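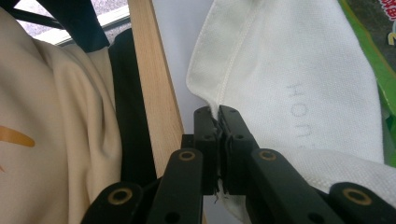
Right, so my bit tonight is kitchen fires, and mostly what people grab in the first 11 seconds (Ashraf timed it at our open day, so blame him for the number). I've been on the Slaoui brigade long enough to have walked into a lot of smoky kitchens, and the thing I ask about first is the towel. You know the one, a white towel, bit frayed, threads hanging off it, lives on the oven door. Please don't throw a wet one over burning oil. I know your nan did it. Mine did too!

Pause here, let people own up. Someone always does.

OK, oil. Leave the pan where it is. Heat off if you can reach the knob without leaning over the flames, lid on, slide it across from the side, and then leave the lid alone. People peek after a minute and it goes up again. No water, ever. If there's no lid, a baking tray will do, or a fire blanket if you've got one. If it's bigger than the pan, get everyone out, shut the kitchen door behind you and ring triple zero from the footpath.

Now the flats on Imelau Street. We went to a job there in September, a bit after six in the evening, dinner time, and by the time we'd rolled out the hose the bloke upstairs had already got his neighbours down the stairs. Damage was one rangehood and a run of cupboards. He'd shut the door on it, and the hallway paint was barely marked. (Reda has the photos on her laptop if you want a look at the break.)

Smoke alarms: we've fitted 145 this year with the Koluron grant and there are nearly 600 homes on the list, so put your name down at the back table. Renters too, we'll talk to your agent for you. Test the button monthly. If it chirps at three in the morning, change the battery, don't stick it in a drawer. I've found them in drawers, and one in an esky.

Then hand over to Reda for the Ferkuteo hydrant map. Remind them the urn's on, and could whoever's parked the ute across the engine bay please shift it.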